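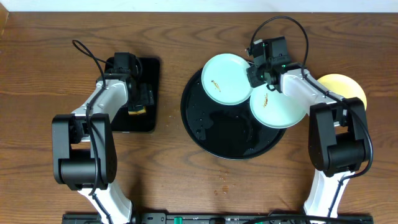
Private Dining and Banquet Service: Frequently Asked Questions

Print this page | E-mail this page

Booking and minimum numbers

What is the smallest party you will take for a plated banquet?

The minimum is 21 covers. Smaller groups can be seated in the Gudeta Room on the regular dinner menu, subject to the restaurant's own booking rules. A children's meal counts as one cover. Infants who do not need a place setting are not counted.

What is the largest?

The main hall at Alance is licensed for 542 people standing. Seated capacity depends on the table plan, the stage and whether a dance floor is required. Ask for the capacity sheet before you send invitations. The licensed figure includes your own suppliers, musicians and photographers.

How is a date held?

A date can be held without payment for seven days. After that the hold lapses and the date goes back on the calendar without further notice. A booking is confirmed when we have received both the signed contract and the deposit. A signed contract alone does not confirm it.

Can two events share the hall on the same night?

No. The Gudeta Room may be let separately, but it has its own entrance and its own service corridor. Amplified music in either room ends at the time stated in the contract.

Menus and tastings

How many menu choices can guests have?

Up to two main courses, plus a vegetarian or vegan main. All guests receive the same first course and the same dessert, apart from dietary substitutions. If you offer a choice of main, selections must reach us by name and table number with the final guest list. Place cards should carry a mark that service staff can read without picking them up.

Is a tasting included?

One tasting for two people is included with each confirmed plated banquet. Additional people are charged at the menu price. Tastings are held in the afternoon and cover the dishes you have shortlisted. Canapes are not part of the tasting unless the reception menu has been ordered as well. No tastings are offered in July, when the banquet kitchen closes for maintenance.

Who writes the menu?

Banquet menus are set by Tekle Birhane, head of the banquet kitchen. Changes to a published menu are possible, but a dish must be one that can be plated and sent to the whole room inside the service window. Fried items and anything finished to order are generally declined for large parties.

How do you handle allergies?

Send them in writing on the dietary form. Details given by phone are not entered. Meals for guests with a declared allergy are prepared first, covered, labeled with the guest's name and carried separately. The kitchen handles nuts, shellfish, wheat and dairy every day, and we do not guarantee that any dish is free of traces.

Drinks

Can we bring our own wine?

Yes, for table wine and sparkling wine. Corkage is charged per bottle opened, at the rate shown in your quote. Beer and spirits must be bought through the house. Deliveries are taken at the Trinik Street dock during weekday receiving hours, and each case must be marked with the event name and date. Unopened bottles are to be collected the next day.

Is there a cash bar?

A cash bar can be run alongside a hosted one - for example, hosted wine with dinner and paid drinks afterward. The quote will show a bar staffing charge.

Final numbers, payment and cancellation

When are final numbers due?

Seven days before the event, by noon. The invoice is based on this number or on actual attendance, whichever is higher. Increases after the deadline are accepted only if the kitchen can supply them, and the added guests may be given a different main course.

Does the quote include service?

Staffing, linen, china and glassware are included. Sales tax, corkage, overtime and rented equipment are listed as separate lines. Rentals are ordered through Zolutora and billed at cost.

What happens if we cancel?

The deposit is not refunded. It may be moved once to a new date, if the request is made before final numbers are due. After that deadline the full food charge is payable.

Who do we contact on the day?

Vicente Valdebenito, floor manager, or the duty manager named on your event sheet. Please choose one person from your party to give instructions - staff will not act on changes from other guests.

Page last revised 17 June 2025

Contact the events office | Copyright Alance Banqueting. All rights reserved. | Back to top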